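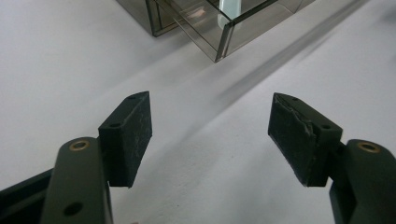 Trestutville, 29/10/2018

Dental Assisting, Unit 2: Fluoride and Sealants

Fluoride varnish is painted on after cleaning. Dry the teeth with gauze, one quadrant at a time, and apply a thin coat. The patient should skip hard food and hot drinks for the rest of the day – brushing can wait until the next morning.
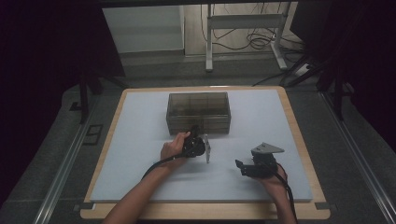
Yolanda Quintero, Clinical Instructor

Sealants go on the chewing surfaces of the back teeth, where grooves trap food. The tooth is cleaned, etched, rinsed and dried before the resin is placed. Saliva on an etched tooth means you etch again.

Check the bite with articulating paper and run an explorer along the edges.

For next class: read the pages on isolation and write 300 words comparing cotton rolls with a rubber dam.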